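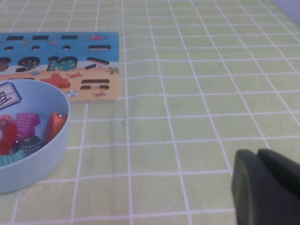

Figure 3. Wrist view over the number board, with the gripper open beside the bowl of fish.

4.2 The slipping fault

We should own up to the fault that cost us most of June. In 11 of the 40 trials the Gudero controller reported a firm grip when the fingers had closed on nothing at all, and the arm then carried on, quite contentedly, to press thin air into the board.

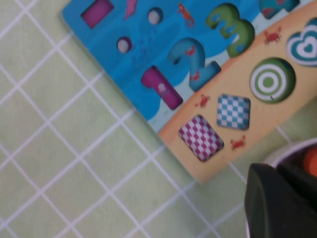 Hervé Huet first blamed the painted pieces, which are smooth and rather small, and we spent a good many patient afternoons on that idea. Kamil Vondráček then found that the finger sensor lost its zero whenever the wrist tilted, so that the weight of the finger itself was read as contact. Resetting the zero before each reach brought the false grips down to three in a further 40 trials, and those we still cannot explain.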